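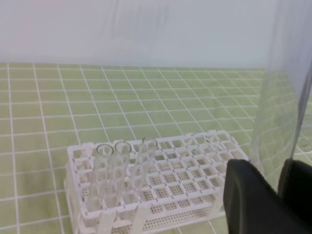
Mevley arm kit for loading test tubes: worth it for a small lab?

Posted by Concetta Guerra in Lab Equipment

We run a small water testing lab, 2 people most days, and a good part of the morning goes into putting glass tubes into racks and taking them out again. I've been looking at the Mevley tabletop arm with the two-finger gripper and the wrist camera. The seller, Ranasinghe, offers it as a bench kit with a setup call included. They also rent it by the month.

What I want to know from people who have used one:

Can it handle plain glass tubes in an ordinary white plastic rack with square openings, or do I have to buy their rack? Does clear glass confuse the camera? And how long before it was doing anything useful? The sales page says 15 minutes, and I don't believe it.

We fill 147 tubes on a normal day. I don't need it to be fast. I need it not to break glass.

Gilberto Ñahui

I've had one since October. Your own rack is fine. Tape it down or put stops against it, though, because if the rack slides a quarter inch every position you taught is wrong. I work on a green cutting mat with a printed grid and line the rack up with the lines, so I can put it back in the same place after cleaning.

Setup was nowhere near 15 minutes. Unpacking and clamping took that long. Teaching the first row took me an afternoon, mostly getting the approach height right. Start with an empty rack and bring the gripper down until the lower finger is just over the top.

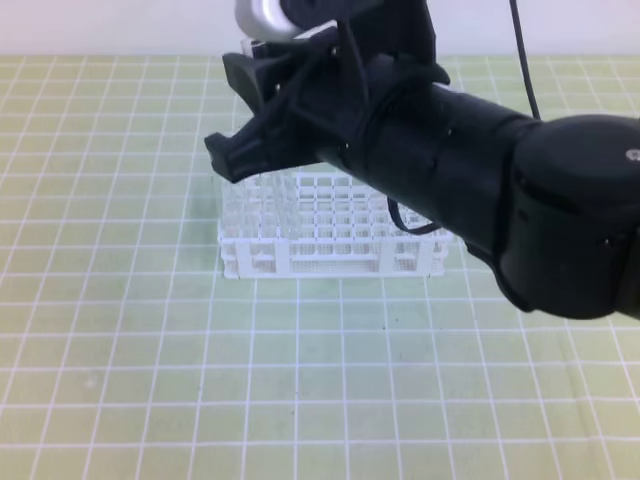
Do that at both ends of the rack before you teach anything in the middle, and run it slow. Watch the cables too. Leave enough slack for the arm to reach the far side, then check that no loop can catch on a corner of the rack when it comes back.

Clear glass is the weak spot. If you teach fixed positions it doesn't matter much. If you want the camera to find tubes on its own, expect misses. In my last batch of 57 pickups it missed 2, and both times it closed on air. No broken glass so far.

I'd rent for a month first. The setup call was useful, so write your list before you dial in.

Lulach

Look at Uvia as well. Costs more but the software is easier. I only saw it at a demo and they were using plastic tubes so I can't speak to glass.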